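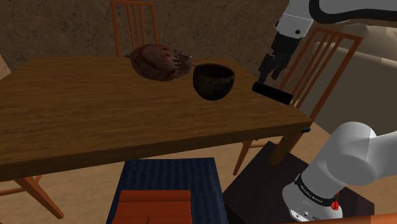
Thread: Drastcombe trade show, from the small end of the hall

1/ Well, we're home, the van is unloaded, and I've had a proper night's sleep for the first time since we left, so I can finally tell you all how the fuel equipment show at Drastcombe went. Get yourself a coffee, I do go on a bit.

2/ For anyone new here, I look after sales and a fair bit of the service side at Tondolby. We make hoses, breakaway couplings and dry-disconnect fittings for fuel depots and tank trucks. There are 12 of us in the shop, and four of us made the trip, which left the phones in very patient hands. Thank you, you know who you are!

3/ Our booth was in the back corner by the loading doors, and I'll admit I grumbled when I saw the floor plan. But the truck people all came in that way (they'd been outside looking at the trailers), and a lot of them stopped at our booth before they'd even picked up a show bag.

4/ Most of what they wanted to talk about was bottom loading. I lost count of the drivers who told me about couplers that get stiff in cold weather, and how they end up leaning their whole weight on the handle at five in the morning. I wrote down every one of those stories and they're going straight to Torunn Sandberg, who draws our couplers and loves a complaint more than anyone I know.

5/ The demo rig behaved itself, mostly. We pull a hose until the breakaway lets go, both valves snap shut, and the crowd jumps. We run it on colored water, of course. On the second morning one of the seals had a slow weep and Orest Fedoruk swapped it out on his knees behind the counter while I talked very loudly about warranty terms to a nice couple from a farm co-op.

6/ That seal is back on the bench now, by the way. It had a nick in it, most likely from us packing the rig in a hurry. We'll be putting a proper lid on that crate before the next one.

7/ Big thanks to the folks from Akgül across the aisle, who do vapor recovery and were the best neighbors you could ask for. They lent us an extension cord, a hand truck and, on the last afternoon, a chair. We sent a good many people over to them and I believe they did the same for us.

8/ I also got to sit down with Zitodico, who have been carrying our fittings for a while now. They'd like the 3-inch coupler stocked closer to their depot customers so a broken one doesn't mean a truck parked for days. I think that's fair, and we're working out the shelf quantities with them now.

9/ Two questions came up so often that I'll answer them for everyone. Yes, the older breakaways can be reset in the field, you just need the reset tool and the hose drained first. And no, please don't mix our seals with another maker's body, even if they seem to fit. Send me the part number and I'll find you the right one.

10/ If you left a card in the bowl, I'm going through them this week and calling in the order they came out, so be kind if you're near the bottom! The new catalog goes to the printer in December. If you want a paper copy, message me your mailing address and I'll add you to the list.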